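Imprimir | Enviar por correo electrónico

Tabla de cocina Petersen 27

Publicado el 13/10/22 por Friederike Kuhlmann

La tabla Petersen 27 forma parte del programa de utensilios de preparación de Rolwood, destinado a cocinas domésticas, escuelas de hostelería y pequeños establecimientos de restauración. Se fabrica en madera de haya maciza procedente de explotaciones forestales gestionadas por la propia empresa, activa en el sector desde 1945.

Características técnicas
Referencia: 3000
Material: haya maciza, encolado apto para uso alimentario
Grosor: 27 mm
Peso: 900 g
Acabado: aceite mineral, sin barniz

Uso y conservación
Antes del primer uso, la tabla debe lavarse con agua templada y jabón neutro y secarse en posición vertical. No es apta para lavavajillas ni debe permanecer sumergida. Se recomienda aplicar aceite mineral una vez al mes – con mayor frecuencia en ambientes secos – y dejarlo absorber durante la noche. Las marcas superficiales de corte pueden eliminarse con lija de grano fino, siempre en el sentido de la veta.

Para carnes y pescados crudos se aconseja reservar una tabla distinta de la empleada para pan, frutas y verduras.

Suministro
El artículo se entrega por unidades, en caja de cartón reciclado. Los pedidos de centros docentes se tramitan a través del distribuidor Polano, que facilitará presupuesto previa solicitud por escrito. La tarifa vigente se mantendrá hasta enero.

Garantía
Rolwood garantiza el producto frente a defectos de encolado y alabeo durante dos años. Quedan excluidos los daños derivados de un secado junto a fuentes de calor.

Artículos relacionados
Aceite mineral Plomik para madera
Soporte vertical Polano
Tabla de pan Petersen con ranura
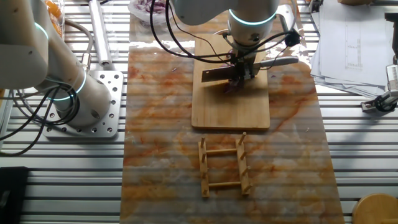

Tabla de cortar de madera clara sobre superficie de aspecto marmóreo.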